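Robotics / Learning from Demonstration
Share 8 Comments 0

4. Collecting Demonstrations

4.1 Task and demonstrators

The task is partial service of a desktop computer that lies on its side with the side panel off. The arm has to reach a named part inside the case, close the fingers on it, and either pull it free or push it into place. We chose this work because the target parts sit close together, the case walls limit the approach angle, and a small error in fingertip height can damage a board.

Two people gave all of the demonstrations. Yamila Godoy had used the arm daily in an earlier project. Elba Ledesma had no prior time on it and was given one afternoon of practice. Each gave demonstrations in both modes described below, in an order drawn at random for each part.

4.2 Hand guiding

In the first mode the demonstrator holds the wrist of the arm and moves it directly, with gravity compensation on and joint friction partly canceled. Joint positions are logged at 200 Hz. Finger opening is set with a foot pedal, which leaves both hands on the arm. Force readings from this mode were discarded. The sensor is mounted above the point where the hand pushes in some grips and below it in others, and we found no reliable way to separate the two cases after the fact.

Hand guiding was fast for the approach and poor for the last part of the motion. Inside the case the demonstrator's own hand and forearm often blocked the view of the fingertips, and both demonstrators reported leaning over the table to see past the wrist. Replays of these runs showed small sideways corrections near the target that served no purpose in the task. A policy trained on them copied the corrections.

4.3 Remote control

In the second mode the demonstrator sits away from the table and moves a handheld controller. The Firnbridge software maps controller motion to fingertip motion at a fixed scale, and the scale is halved while a thumb button is held. Commands and measured positions are both logged at 200 Hz and are aligned by time stamp before training. Demonstrators worked from the view of a fixed camera, shown in Figure 4, with no direct line of sight to the case.

We collected 80 demonstrations per mode. A run was kept if the part reached its goal state without a safety stop. Runs with a failed first grasp were kept as well, provided that the second attempt worked, as these give the policy examples of recovery. Pauses longer than two seconds were trimmed by script. No run was edited by hand.
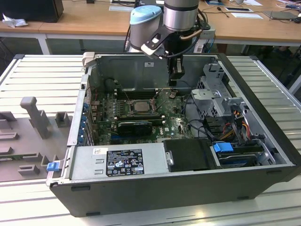 Figure 4. Workspace for the remote control mode. The gripper points down into the open case, above the rear of the motherboard area.

The start pose was varied between runs by moving the case on the slatted table within a square marked in software. The bare processor was treated as a keep-out region in both modes, and the controller refused any fingertip command that entered it. This limit was active during 8 of the remote runs. We left those runs in the set, with the refused commands replaced by the measured positions.

4.4 Differences between the modes

Remote runs took longer than hand-guided runs for both demonstrators, and the gap was larger for Ledesma. It narrowed over the session but did not close. Path length inside the case was shorter in the remote mode, mainly through the loss of the sideways corrections noted in Section 4.2. Policies were trained on each set alone and on the two sets combined, using the Kernano network with the same settings throughout. Results for the three policies are given in Section 5.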